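The patrol boat came to the pier at Mondon in February, with its lights off. The government said it was lost in fog. The fishermen, who were out that same night, remember clear sky.

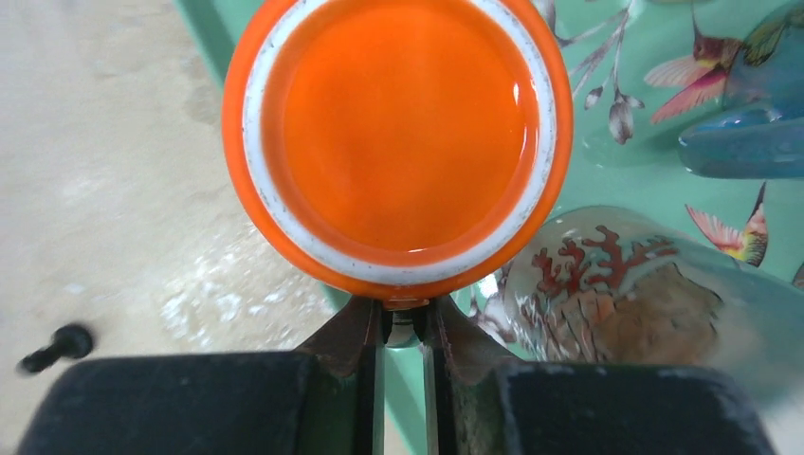

Since then the two countries speak to each other mostly through warnings. Danylo Holovko, a retired navy officer, thinks both sides are bluffing – but a bluff needs ships, and ships carry young men with orders. He counts 437 sailors on the strait now. Last year there were 12. 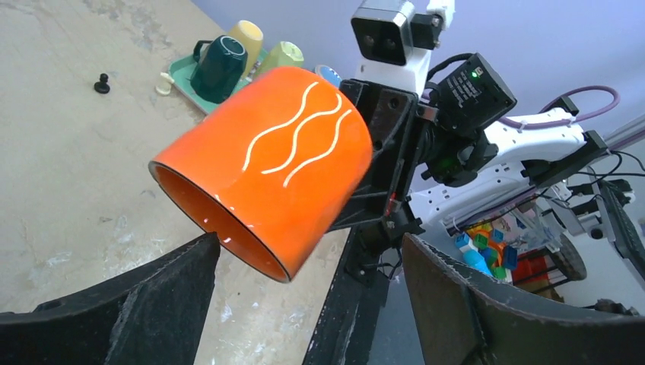 Olesia Hrytsenko sells ferry tickets in Panport. She has heard the speeches of both ministers and she believes neither. "They talk about honor," she told me. "My brother is on one of these ships." The next talks open on Saturday, June 27, 2009, and the border stays closed until then.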